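What a demonstration ought to measure

The open day at Truvetlow's workshop ran for most of an afternoon, and the part everyone stayed for was the kitchen bench. I have been going to events of this type since 2012. The hardware has improved a great deal in that time. The way it is presented to visitors has hardly changed, and I think that is now a problem for the people who want to buy it.

The format is familiar. A presenter names a task, the arms start, the audience watches an object move from one place to another, and there is applause. Hanna Urbańczyk, who presented, was better than most. She gave the task in plain words before each run and did not talk over the motion. When I asked for a success rate she gave me one for the rehearsed layout, and said there was no figure yet for a layout chosen by a visitor. I have no complaint about that answer. My complaint is that I had to ask.

A success rate without a stated starting condition is of little use. If the cups are in the same position every time, the number describes repeatability, and industrial arms have had repeatability for decades. A household or a small café needs tolerance to disorder: a cloth left where a bowl should go, a plate already occupied, fruit that rolls. None of these is exotic. Each one changes the grasp, the order of steps, or both.

The second missing number is time. Visitors will forgive a slow arm if it is interesting to look at, and for the length of an open day it usually is. An operator paying for floor space will not. Cycle time should be on a card beside the bench, together with the count of human interventions per session. Trelumeck printed both at its November event and the discussion afterwards was noticeably more useful, even though the figures themselves were modest.

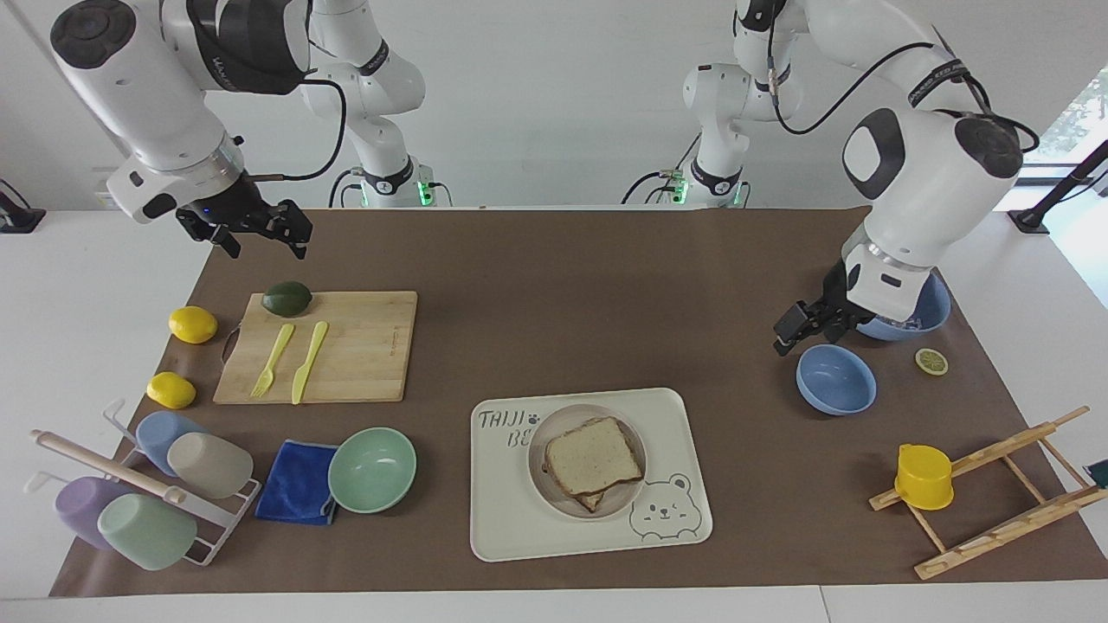
Opinion | Marlene Nolte | 24th July

Two arms over one mat is a sensible arrangement for this work, and the layout at Truvetlow was a fair test in at least one respect - it mixed rigid things with awkward ones. A wire rack of upturned plastic cups is a different problem from a folded cloth partly under a bowl, and a sandwich on a plate is different again. Two slices of bread will not take the grip that suits a plastic fork. I would like to see each of those reported separately, by object class, with failures listed.

Konrad Zawadzka of Isance put the opposing case to me over coffee. Published failure lists, he argued, get quoted without context, and a small firm can lose a contract over one. He may be right. I still think buyers who are shown only clean runs will discover the rest after installation, at greater cost to both sides.

My request to organisers is limited. Let a visitor rearrange the bench once per session, run the task, and write down the result.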